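Stadwood port notebook, Duvora handheld build
2024-09-30

Picked up where Friday's build left off. The handheld version of Duvora boots to the title screen every time now, and the save slots show the right chapter names. The remaining trouble is in the Grosstead floors, mostly the lower ones, where the map stutters on the first step after a fight.

Spent the morning on the stutter. Ran the same loop over and over: enter from the stairs, walk to the first door, trigger a fight, win it, step forward. The hitch shows up on the first step and then goes away until the next fight. With the profiler attached the worst step came in at 110 ms. The frame after it is normal. Turning off the minimap made no difference, which rules out my guess from last week. Turning off the party portraits did help, and that was a surprise.

The portraits are dropped from memory when a fight starts and loaded again when it ends. On the desktop version that reload happens behind the victory screen. On the handheld the victory screen closes faster, so the load is still running when the player gets control back. 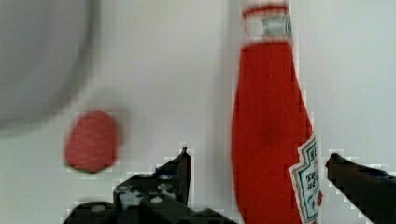

Why not keep the portraits in memory the whole time?

There is room for it in most of Grosstead, but the boss floors load a second music track and a larger enemy sheet, and the build ran out of memory there when I tried it in March. Keeping the small versions loaded and swapping in the large ones later should fit everywhere.

Tried the small-portrait approach after lunch. It works on the upper floors. The portraits look soft for a moment after each fight and then sharpen. I can live with that, but someone with fresh eyes should look at it on the device before we commit. Changes are on the portrait branch and have not been merged.

Text next. The script export from Sala came through with nine lines over the box limit, all in the shop and inn menus. The box holds 28 characters per line at the current font size. Four of the lines can be fixed by dropping a word. The rest are item names with a quantity after them, and those need either a smaller font or a shorter name. I would prefer the shorter name. We tried the smaller font on the quest log and it was hard to read in handheld mode. Sent the list back with suggestions and marked the two where the name is used in a story scene, so they don't get changed in one place only.

Also found that Sala strips the space after a line break if the next word is in italics. It only shows up in the bestiary. Added a check to the import script so it prints a warning. Did not try to fix it on our side.

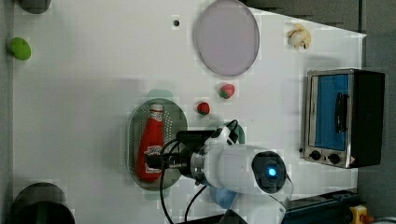 Inventory icons took up the rest of the afternoon. The food and potion icons were drawn for a desktop screen and several turn into the same blob when scaled down, the oil flask and the long gourd worst of all. Drawing them bolt upright in the center of the box doesn't help, because every tall item ends up as the same stripe. The ketchup bottle in the oval colander is closer to what the icons need: it lies at a tilt, the neck going one way and the wider base the other, and the pale cap is a different value from the red body. Redid the flask along those lines, leaning to the right with a light stopper, and it reads fine at the smallest size. The gourd still needs work. Leave the bread and the keys alone.

One question on the icons that I have not settled: the outline. The desktop set uses a dark outline on everything. On the handheld's brighter screen it looks heavy, and with the outline off the pale items vanish into the parchment background. A brown outline might be the middle way. Test it on the milk jug and the salt first, those are the palest.

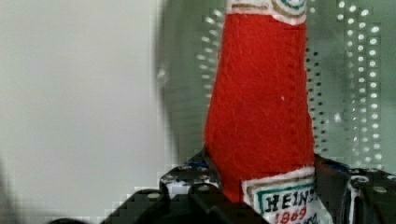 Fig. 3. Ketchup bottle, red felt, with striped neck band.

Left a soak test running on the device overnight. It walks the second Grosstead floor, picks fights, and saves after every one, up to 200 saves. The last run stopped early with a full log partition, so I turned the log level down and cleared the old files first. If it stops again, check the free space before blaming the save code.

To do:
- read the soak log before touching the device
- merge the portrait branch if the soft look is accepted
- redraw the gourd, try the brown outline
- chase the shortened item names, check both story scenes
- time the boss floor load with small portraits on
- ask whether the demo needs the bestiary at all; if it doesn't, the italics problem can wait

The dev kit's left shoulder button is sticking again. Use the other kit for anything that involves strafing.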